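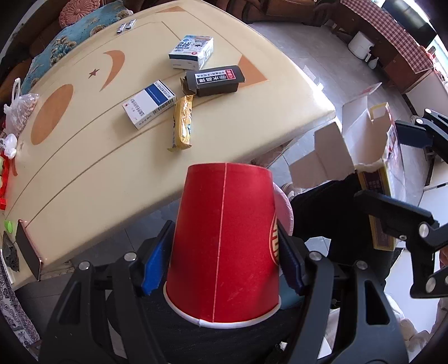 Figure 4. Paper cup held upside down, wide mouth toward the wrist. Torn carton in the second gripper.

Home | Guides | Pundura Labeler | Section 3: Checking grasp labels

3. Checking grasp labels before you train

Pundura reads each recorded clip and writes three things for every grasp: an object name, an "up" direction and a score from 0 to 1. The score is the part people trust too much. It tells you how sure the model is, and we have seen it very sure about cups that it had the wrong way around. Read this section before you send anything to the planner.

3.1 Open a clip

1. Start Pundura and choose Review > Open clip.
2. Select one clip. Batch review exists, but leave it off until you have finished 3.2 at least once by hand.
3. Wait for the status line to read "tracks ready." If it says "tracks partial," close the clip and open it again.

Note: Our test set from February had 2,345 grasps. Pundura gave 248 of them the wrong up direction, and most of those scored above 0.9. The release notes call this version "production ready." Make up your own mind.

3.2 Check the up direction

1. Step to the first still where both jaws touch the object.
2. Turn on the axis overlay (press A).
3. Compare the blue arrow with the object itself. For the cup in Figure 4, the arrow should run from the closed end, at the top, down to the rolled white rim. Pundura defines "up" by how the object would stand in use, so an upside-down cup gets an arrow that points down.
4. If the arrow is backward, press F to flip it. Do not drag it. Dragging changes the grasp width too.
5. Save.

Caution: Auto-flip uses the Erden shape library, which assumes the wide end of a cup is up in the room. It will undo your correction. Turn it off under Settings > Shapes, and check again after every update, as two updates so far have turned it back on.

3.3 Check the second gripper

1. Switch to the other track with Tab.
2. Look at the object name. Torn or opened cartons often come back as "cloth" or "bag." Type the right name.
3. For anything with loose flaps, set Shape to "none." The box fit looks convincing on screen and is worth very little to the planner.
4. Leave the small items on the table alone unless your task uses them. Names given to background packets are mostly guesses.

3.4 Export

1. Choose Export > Galano format.
2. Open the file log and search for "skipped." Skipped grasps do not trigger a warning.
3. Replay about 4 grasps in the Van Dijk viewer, including one you flipped by hand. If the flipped one plays back the old way, go back to the caution in 3.2.

Previous: Recording | Next: Planner limits

Contact support | Copyright Pundura | Back to top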